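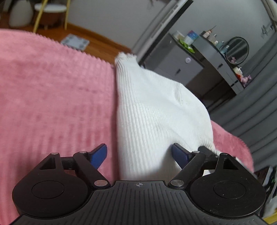
Flornham Garment Care Labels, data card

Contents
One CSV file, 516 rows, one row per care label. Labels were transcribed by hand from second-hand clothing sorted at Mahawong. Last updated Wednesday, May 12, 2021.

Fields
label_id: integer, unique
fibre_1, fibre_2: fibre name in lower case
pct_1, pct_2: whole numbers, blank if illegible
wash_max_c: maximum wash temperature in Celsius
colour: main colour of the garment

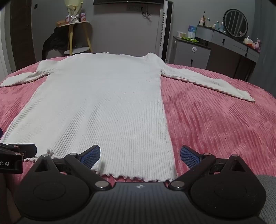
Knitwear is coded "knit" in the garment_type column, whatever the gauge. Blank fibre fields mean the label was faded or removed; 56 rows have this. Do not read a blank as zero.

Known issues
Spelling of "viscose" and "rayon" has not been normalised.

Licence
Free to reuse with credit to Grovden.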